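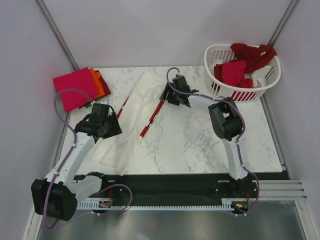

Folded fabric on a marble-pattern tabletop.

Getting a football jersey clean without ruining the numbers

By the time the season is a few weeks old, most of us have a jersey or two that needs real attention. Mine is a replica I have worn to 39 home games, and it has met mustard, cocoa, spilled beer and one very enthusiastic plate of nachos. I used to throw it in with the towels and hope for the best, and the number on the back paid for it - the seven still has a crack running down the middle.

So let's start with the basics. Turn the jersey inside out before it goes anywhere near the washer, and fasten any snaps or zippers on whatever else is going in with it. Cold water, gentle cycle, half the detergent you think you need. Skip the fabric softener altogether. It leaves a coating on the polyester, and that coating hangs on to smells.

Grass stains want a little patience. Mix one part white vinegar with two parts cool water, dab it on with an old washcloth and leave it for half an hour. Dab, don't scrub, especially near the stitching. If the stain is still there after washing, do it all over again before the jersey gets anywhere near heat.

Mud is the other way around. Let it dry all the way, then knock it off outdoors with a soft brush. My neighbor Primo Ferri washed youth league uniforms for years (181 of them in one fall, he kept a tally on the garage wall) and he taught me that one after watching me rub wet mud deeper into a pair of white pants.

For that stale locker room smell, soak the jersey for an hour in a sink of cold water with a cup of baking soda, then wash as usual. Pads and helmet liners can be wiped down with a damp cloth and a drop of dish soap, and should dry out in the open, never zipped up in the bag.

Please keep jerseys out of the dryer! Lay them flat on a towel or put them on a wide plastic hanger, away from the sun. Mine takes most of an evening in October, longer if the basement is damp.

When the season is over, fold the jersey with a sheet of plain tissue over the number so the print doesn't stick to itself, and keep it somewhere cool. The attic is too hot for it by June. A dresser drawer is fine, and so is a cotton pillowcase on a closet shelf.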